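Gristvilleの「Grodley」に行ってきたので、中二階の話だけします。長くなるのでツリーで。テーブルクロスと手すりの話しかしてないです(予告)
2020-09-27

1/11
まず中二階ってだけでもう好きなんですよ。上すぎず下すぎず、下の様子は見えるのに自分はちょっと離れてるあの感じ。小学校の体育館の横についてた細い通路みたいなところも好きだった。誰かわかって。

2/11
Grodleyは階段を上がりきったところで手すりがずっと続いてて、これが黒い金属。横棒が何本も通ってて縦の支柱で留めてあるタイプ。うちのベランダは縦格子なので、横だと見え方が全然違う!座ったときに目線がちょうど抜けるの、うらやましすぎる。

3/11
で、白いテーブル。写真だとほんのり青っぽく見えるけど、白です。天板が白いとカップも白でまとめたくなるらしく、まんまと白いカップ。そこに緑の葉っぱの植物がちょこんと。葉が小さいやつって、机に置いても圧がなくていいですよね。名前は聞きそびれました。知ってる人いたら教えてください。

4/11
あと木のつまみ!茶色くてつやつやの楕円で、細いグレーの紐がついてるやつ。こういう小さい木のものに本当に弱くて、引き出しの取っ手だけ集めた箱が家にあります(家族からは「部品箱」と呼ばれている)。形がどんぐりっぽくて、ずっと見ちゃった。
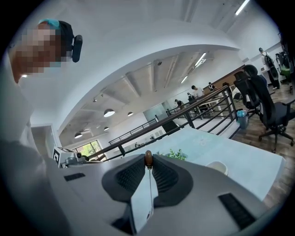

白いカップと小さい葉の緑、木のつまみ。うしろは中二階の黒い手すり。

5/11
木のつまみの話、もうちょっとだけさせて。2月にMilletの古道具コーナーで似たような丸いつまみを3個買ったんですが、ニスがべたっとしてて、結局自分で磨き直したんですよね。細かい紙やすりで削って、くるみ油を塗って、乾かしてまた塗って。つやが出るまでがとにかく長い。だから最初からきれいなつやの木を見ると「えらい……」という気持ちになる。

6/11
そしてもうひとつのテーブルにかかってたクロスが今日の本題です。淡い水色の地に、デイジーみたいな白い花。花の真ん中がオレンジ。これがめちゃくちゃ効いてる!黄色じゃなくてオレンジなんですよ。黄色だったら「ああ、花柄ね」で通りすぎてたと思う。しかも端のほうには、小さい緑の葉とピンクの花が帯になって入ってる。白い花でおなかいっぱいにさせてからのピンク。柄を考えた人と一晩しゃべりたい。

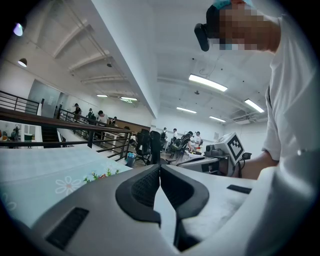
7/11
黒い手すりと花柄の水色って、文字で書くと合わなそうじゃないですか。合うんです。手すりの線がかっちりしてるぶん、クロスの花がのんびりして見えるというか。うちも本棚が黒いスチールなので、前に水色の布を置いたらいけるのでは?と帰りの電車でずっと考えてました。賃貸6畳、夢だけは中二階。

8/11
下の階も好きでした。手すりの向こうをのぞくと、奥に木のカウンターがどーんと通ってる。上は黒と白と水色で、下に木の色があるから、寒々しくならないんだと思う。インテリアの本で「木は面で入れろ」って読んだことがあるけど、あれはこういうことか〜と急に納得。緑色のゴミ箱(たぶんゴミ箱。ちゃんと確認はしてない)が見えるのも、なんか生活っぽくてよかったです。

9/11
クロスが気になりすぎて、帰ってからショップをはしごしました。結果:同じ柄は見つからず。いちばん近かったのがSitemellの花柄で、地の水色はかなりいい線いってるのに、花の真ん中が黄色。惜しい。惜しすぎる。カートに入れて、出して、また入れて、いま出してあります。
布のことなら友だちのクリスティナが詳しいので相談したら、返事が「真ん中だけオレンジの糸で刺せば?」でした。花、いくつあると思ってるの。

10/11
ただ、ちょっとやりたくなっている自分もいる。全部は無理でも、端っこの一列だけとか。5つくらいなら……いや、5つだけオレンジだと逆に変か。刺繍やる人、こういうのってどこまでやったら「柄」に見えますか?リプください。糸の色番号まで教えてくれたら崇めます。

あと、うちのテーブルは丸いので、ふちに帯が入ってるクロスだと垂れたときに帯がどこに来るのか問題もある。四角いテーブルの人はいいな、帯がまっすぐで。丸テーブルに四角いクロスを斜めにかけてる人、角はどうしてますか。洗濯ばさみ的なおもりを使うべき?

11/11
とりあえず今日やったこと。食卓の上のものを一回ぜんぶどけて、拭いて、白いカップと小さい鉢だけ戻しました。鉢はずっと窓ぎわで放置してた子で、下の葉がちょっと茶色い。切った。郵便物の山は椅子に移動しただけなので、明日どうにかします。
つまみも部品箱から1個出して、手芸用のグレーの紐を通して壁のフックにかけてみた。いまのところ何の役にも立ってないけど、かわいい。

追記:クロスの反応が思ったより多くてびっくり。「うちの祖母の家にあった」って人がいたので、柄の写真をお願いしてるところです。真ん中がオレンジだったらここにつなげます!

追記2:ショウタさんから「植物の名前、葉のアップがないと無理」と言われました。ごもっともです。次に行ったら葉っぱをちゃんと撮ってきます。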